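# Best way to carry and unpack a mixed shop with one hand basket?

Posted in Household & Storage, 10 May 2023

I do a small shop a couple of times a week and use a plastic hand basket at home as well, because it goes straight from the car to the hall floor. My problem is that everything goes in together: bottles, toilet paper, soft packs, small bits. By the time I get to the cupboard the small things have dropped to the bottom and I have to take the whole lot out to find them.

I have tried a fabric bag inside the basket but it slumps over. I also looked at a Plastinero insert with dividers, but it seems made for a deeper basket than mine. The other thing is that the hall floor is where everybody's phones get left, so I end up setting the basket down among them and worrying about a bottle tipping onto a screen.

Is there an order for loading that works, or do I need a second basket? I'd like to keep the total under 7 kilos as I have a bad wrist.

**goossens_hall**

You don't need a second basket. Load it in layers and put the glass in first, against a side wall. If a bottle leans, push something soft up next to it. Rolls are good for filling gaps and they weigh nothing, so they can sit on top.

For the small stuff, use one zip bag and put it in last. I keep mine clipped to the handle.

My own basket is the red kind with slotted sides, and it lives on a gray textured mat. The mat helps, as the basket used to slide on the tile whenever I pulled something out of it. Mine also gets a mixed load, with a roll near the top, a brown glass bottle along the left side and a soft pink thing taking up most of the right half. The phones are on the mat too, a short way over from the basket.

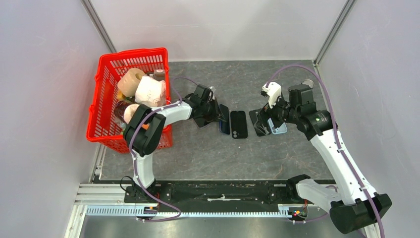 ## What I would change

- Stand bottles up if they are short enough. A bottle at an angle is fine for carrying but it takes up twice the room.
- Keep soft packs to one side, so you can lift them out in one go and see what is under them.
- Anything small and bright can go near the front edge. Small and dark things go in the zip bag.
- Phones go on a shelf. I put up a narrow one from Skustside, 200 mm deep, and it holds all of ours plus the keys.

On weight, a 500 ml glass bottle is heavier than you expect once it is full. Two of those and a bag of flour and I switch hands.

**brunier_lane**

Just get a cart.

**plainshelf**

Agree with most of the first reply, except the part about putting rolls on top. If you have toilet paper or kitchen roll, carry it separately under your arm. It takes up space in the basket that could go to things you can't carry any other way.

I also unpack by room. Bathroom things come out first and go on the stairs, then kitchen things, then whatever is left. It takes one trip more, but I stopped finding shampoo in the pantry. If your basket has slotted sides, you can hook a small S-hook over the rim and hang a net bag inside for loose items. Check the hook doesn't scratch the bottles.

Brunier does a folding liner with one stiff side, and that might suit you better than the divider insert. It stays upright when half empty. I have had mine since September and the stitching is starting to go at one corner — still usable. Measure the inside at the bottom before ordering, as most baskets are narrower there than at the top.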